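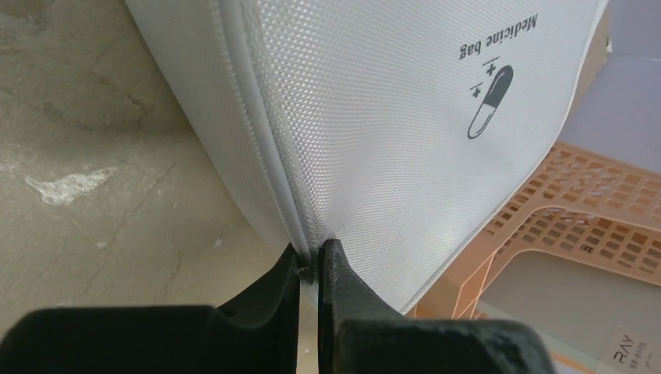

Why does my repeat prescription request still show as "Awaiting practice" when the surgery has told me that it has been approved?

The status on the patient page is updated only when the approval message from the surgery has been matched to the original request. Where the two carry different item codes, the request remains at "Awaiting practice" even though the prescription has been issued. Please quote your request number to the service desk so that the two records can be joined by hand.

Vivetau Repeat Prescription Service
Service desk log, September
Subject: Requests held at "Awaiting practice" after approval
Priority: 2
Raised by: Gintarė Lepik, Skinberg Surgery
Assigned to: Libor Matoušek, Application Support
Status: Closed, with one item carried forward

Entry 1, 08.50
The surgery reports that patients are telephoning to ask why their requests have not moved. Reception staff can see the approvals on the practice system. The patient page shows no change. The surgery has asked whether it should approve the requests a second time. Ms Lepik has been advised not to do so, as a second approval may produce a duplicate prescription at the pharmacy.

Entry 2, 09.35
Request list obtained from Skinberg Surgery. There are 69 requests at "Awaiting practice", of which 34 have been approved by a prescriber. The remainder are genuinely waiting and are not part of this fault. No other surgery has reported the problem.

Entry 3, 10.10
Connection between the practice system and Vivetau tested. Messages are being received and acknowledged. The overnight transfer finished without error. Restarting the message queue made no difference and will not be tried again.

Entry 4, 11.20
Sample of 10 approved requests examined. In each case the approval message is present in the holding area with the note "no matching item". The item code in the request is in the old form, with a leading zero. The code in the approval is in the new form, without it. The surgery confirms that its medicines list was refreshed the previous evening.

Entry 5, 11.45
Passed to Zuzana Tichý, Data Services, with the following questions.
1. Was Vivetau given notice of the refresh?
2. Can the matching rule accept both forms of the code?
3. Is any patient at risk of going without medicine while the fault continues?

Entry 6, 12.30
Reply from Data Services. Notice of the refresh was sent to a mailbox which is no longer read. The matching rule can be altered, subject to approval by the change manager. On the third question, prescriptions are reaching the pharmacy in the usual way and only the display to patients is affected. Patients who telephone should be told that they may collect on the normal date.

Entry 7, 12.55
Wording supplied to the surgery for use by reception:
"Your prescription has been approved. The page you are looking at has not yet been brought up to date. You do not need to send your request again."

Entry 8, 14.05
Change request submitted to Svetozár Koubek, Change Manager. Mr Koubek asks that the altered rule be run first on the Fakar test system, using a copy of the held messages.

Entry 9, 15.15
Test run completed on Fakar. All but two messages matched. Both exceptions concern liquid medicines for which the pack size was also altered in the refresh. These cannot be matched by code alone and should be joined by hand.

Entry 10, 15.40
Change approved. Altered rule placed on the live service. Held messages released.

Entry 11, 16.10
Ms Lepik confirms that patient pages at Skinberg now show "Approved" for the released requests. The two liquid medicine requests have been joined by hand and checked by Jarrah Tamihana, Pharmacy Liaison, against the items issued. Both are correct.

Entry 12, 16.25
The surgery reports that one patient sent a further request before the wording in Entry 7 was available. The further request has been cancelled by the surgery with the patient's agreement. No duplicate was issued.

Cause
Item codes were changed in the practice medicines list without a corresponding change to the matching rule.

Carried forward
Notices of medicines list refreshes are to be sent to the service desk mailbox. Kang, as supplier of the practice system, has been asked to amend its contact list. Reply awaited. Owner: Z. Tichý.

Surgeries which see the note "no matching item" after a refresh should quote this log when contacting the desk and should leave the affected requests as they stand.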